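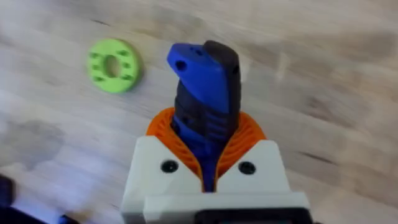

Does my daughter need a demo reel if she only has one credit?

Iwona Tokarz

Hi everybody! My daughter is nine and just had her first real part, as the little sister in a short film called Velley. She has four lines and one terrific eye roll, and we are all over the moon. The film is already online and has 232 views (maybe half of those are her grandma). Now her profile on Sevance keeps asking if she has a demo reel. Is it silly to make one out of a single short? We also have phone video of her in two plays at the Rostami, but the sound is pretty rough. A local editor quoted me $800 and I about fell over. Thanks so much!

Abdul-Rahman Asamoah

Congratulations to her, a first credit is a huge deal! Not silly at all. My son started with one scene from a pilot nobody picked up, and that clip got him seen for Otar, where he ended up in five episodes. So yes, post what you have!

Please don't pay $800, though. Cut the Velley scene so it opens on her face, put her name and age range at the front, and stop. Anything under 2 minutes is plenty for a kid, and 40 seconds is fine if that's all there is. I'd skip the stage video. Casting people want to hear her, and an echoey hall does her no favors. Ask the director for the clean file too – the online copy is usually squashed and looks muddy.

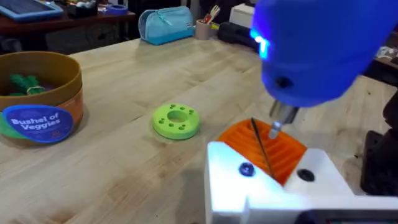
A second clip is easy to add, and it's the fun part: tape her doing a short scene at home. Pick something she loves and read the other lines yourself from right next to the lens. Window light, quiet room, plain wall. If she's sitting at a table, watch what's on it. Pale butcher block like the one in the photo looks lovely and warm, but a bright orange ribbed piece like the one sitting there would pull my eye off her every time. Slide that sort of thing out of view and you're set. We did eleven takes the first time and used the second one. Let us know how it goes!!

mapletreemom_510

Agree with all that. Also check her credit is spelled right on every site, ours was wrong for a year and the fix took one email. No reel is fine too imo, my niece got booked off a headshot.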